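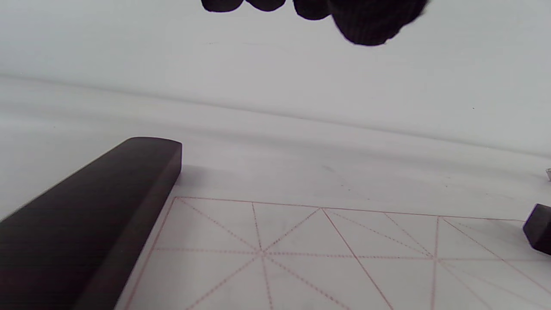
February, studio notebook, drivetime rebuild

Good afternoon on the console! Nazar Tkachenko sat in for the first hour and we finally ran the new Olivares clock from top to bottom, with live callers and real ad breaks. It holds together. The old hour had a dead patch after the second break where every presenter slowed down, and today I didn't hear it once.

Timings from the run:
Opening link to first song: 35 seconds (was well over a minute on the old show)
Longest talk segment: 9 minutes, the phone-in
Calls logged: 25, of which 21 were put through to the presenter

I was most worried about the phone-in. Efe Afolabi screened the calls and typed one line per caller into the Grirnum screen, so the name and topic were up before the fader was. Huge difference! Nazar went from one caller to the next without that awkward "hello, who's there?" and people stayed shorter because they could tell he already knew what they wanted to say. Keep this. I want it on the breakfast show too if Dillen agrees.

Less good: the bed under the headlines. It is still too loud against Nazar's voice — his mic sits lower than the others and he leans back when he reads. I pulled the bed down 3 dB by hand and it was fine, but that has to be saved in the preset or the next person will get caught by it.

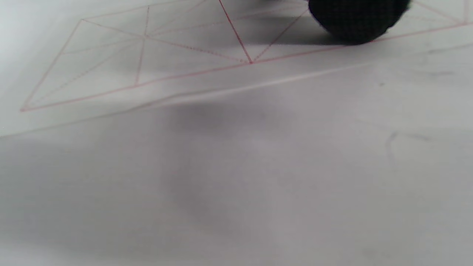 Red solid and dashed lines on the white sheet.

Also the jingle cart. Flamen sent new sweepers and they sound great, bright and quick, really the best batch we've had. Two of them have silence on the front, so they fire late. Trimmed one, the other still to do (the one with the sung station name).

Tried the handover at 6 pm with both presenters in the room. Loved it. They overran, of course, and the news came in hard over a laugh, but the chat itself was the liveliest thing in the whole run. Give them a countdown on the wall screen and try again.

To do:
save bed level in Nazar's preset
trim last Flamen sweeper
ask Efe to write up how she screens calls, half a page is plenty
second run with the full ad load, evening slot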